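Progress report: Harnano arm work cell, safe operating rules and working practice
Submitted to Prenex by the Takeda lab, Praltville
12/23/20

1. Purpose of this report

The grant pays for one thing: a set of operating rules for small robot arms that share a bench with people, tested in daily use and written so another lab can pick them up without calling us. This report covers the second funding period. It says what was done, what changed from the plan, what is still open, and what we need from Prenex before the next period starts.

The first period ended in September with a draft rule set. At that point the rules had been read by everyone in the lab but used by only part of it. Since then all arm sessions at the Praltville site have been run under the draft.

2. Summary of status

Operating rules: second draft in use, third draft in preparation.
Session log: in place for every arm session.
Operator sign-off: complete for current staff. New staff are signed off before their first session.
Risk assessment: reviewed once this period, one section reopened.
Stop test procedure: rewritten, in use.
Object handling rules: new this period, not in the original plan.
Outside review: not started. See section 8.

The work logged under the rules this period comes to 1,601 task attempts in 184 sessions. The tasks are tabletop handling tasks with household and toy kitchen objects. We chose these because they are cheap to reset and because operators tend to relax around them, and a rule that only holds when people are on their guard is of little use.

3. Rules for starting a session

The first draft had one long startup checklist. Operators told us they were signing the bottom of the page without reading down it, and the logs backed them up: every box was ticked in the same stroke. We split the list into two short cards. One is done before power is applied and the other after.

Before power:
Walk the reach area and clear anything that does not belong to the task.
Look along every cable on the tool for cuts and sharp bends.
Confirm that the stop button is released and within reach of where the operator will stand.
Write the task name and object set in the log.

After power:
Press the stop and confirm that the arm cannot be moved from the control station.
Reset, and move the arm at reduced speed to its start position.
Open and close the gripper once with nothing in it.
Confirm the speed limit shown on the screen matches the log entry.

The stop is now pressed at the start of each session. Under the first draft it was tested weekly. The weekly test took longer and was often put off when the bench was busy. The new test is short enough that operators do it without being reminded.

4. Rules during a session

No hands in the reach area while the arm is enabled. This was in the first draft with an exception for "quick adjustments," meaning small corrections to an object that had rolled or tipped. The exception has been removed. Operators were using it for nearly everything, including full resets of the table. Under the current draft the arm is paused for any reach onto the table, however small.

We expected this to slow the work and it did. Session length went up in the first weeks. It came back down once operators began to let a fallen object lie until the end of the attempt and reset everything in one pause. We have kept the rule.

One operator has the controls and says so out loud when handing over. A second person may be present but does not touch the controls or the table until the handover is spoken and the name in the log is changed.

A session stops, and does not merely pause, if any of the following happens:
The arm touches the table with enough force to trip its own limit.
A cable catches on an object or on the arm.
Any object leaves the table on the operator's side.
The operator is called away.

The last of these caused the most discussion. Some staff felt that a paused arm was safe enough for a short absence. We decided that a paused arm with no operator is too easy for a passerby to misread as a switched-off one.

5. Object handling rules

These were added after the risk assessment was reviewed. The original plan treated the objects on the table as part of the task and left them to whoever set it up. In practice the objects accounted for a large share of the log notes, so they now have their own page.

No glass, no blades, no liquids, and no working heat source in an object set. Appliances used as props must not be connected to power.
Tall or heavy objects go where they cannot tip toward the operator.
Soft objects are checked for splits and loose parts before use.
Each object set has a name, and the set is logged by that name. Swapping one object makes it a new set.

A rule on edges was proposed in the first period and left out. It said that no object may extend past the edge of the table. Several of our tasks use larger items that do not fit well with the rest of the set, and a flat ban would have ruled these out. The third draft will allow an overhang if the item is stable and the overhanging side is away from the operator. We would like Prenex's view on the wording before it is adopted.

6. Cables and tool wiring

Cable notes are the most common entry in the session log. Slack is needed at the wrist so that the tool can turn, and the same slack can catch. The second draft asks for a look along the cable before power. We think the third draft should go further and set a largest allowed loop, measured with the wrist in the start position. We have not settled on a figure. It depends on the tool, and we would prefer a method for working it out to a single number that suits only our arm.

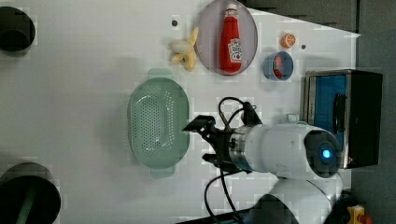
Kitchen object set and two-finger gripper on the Harnano bench, Praltville.

Until the new rule is ready, operators have been told to stop and rewire if a loop comes near an object during a slow test move. This is a judgment call and we treat it as a stopgap.

7. Records and training

The log moved from paper to a shared file this period. The paper version is kept at the bench as a backup. Entries are short by design: operator, task, object set, speed limit, stop test result, number of attempts, notes. We dropped the field for "general condition of equipment" after finding the word "fine" in it from top to bottom.

Training has two parts. New operators read the rules and go through them at the bench with a signed-off operator, then run 2 supervised sessions. Sign-off lapses after 100 days without a logged session, and the supervised part is then repeated. The reading part is repeated by everybody whenever a new draft comes into use.

Near misses are entered in the same log with a mark in the margin column. We read the marked entries at the monthly lab meeting. No injury has been recorded in either period. We do not offer that as proof that the rules work. The arm is small, the speeds are low, and the record is short.

8. Changes from plan and open items

Outside review. The plan called for a lab with no link to ours to run the rules for a month and send comments. This has slipped. We did not want to send out a draft while the object and cable sections were unsettled. We propose to send the third draft as soon as it is approved in-house.

Risk assessment. The section on two people at one bench has been reopened. It assumed the second person would stay seated, and that does not match how people work. A revised section will be attached to the next report.

Shared stop button. We had planned one stop for each bench. Where two arms stand close together it is not clear from a distance which button belongs to which arm. We are looking at a single stop that cuts both. The cost can be met from the current equipment line if Prenex agrees to the change of use.

Language. Two rules in the second draft use the words "enabled" and "active" for the same state. Both will read "enabled" in the third.

9. Spending

Spending is within the approved total. Staff time was higher than planned because of the object handling page. Travel was not used. We ask to carry the travel amount over to the next period, when it will be needed for the outside review.

10. Requests to Prenex

Comment on the overhang wording in section 5.
Approval of the change of use for the shared stop in section 8.
Approval to carry over unspent travel funds.
Confirmation that the outside review may run into the next period without a change to the end date of the grant.

The second draft of the rules, both startup cards, and the session log for the period are attached as separate files.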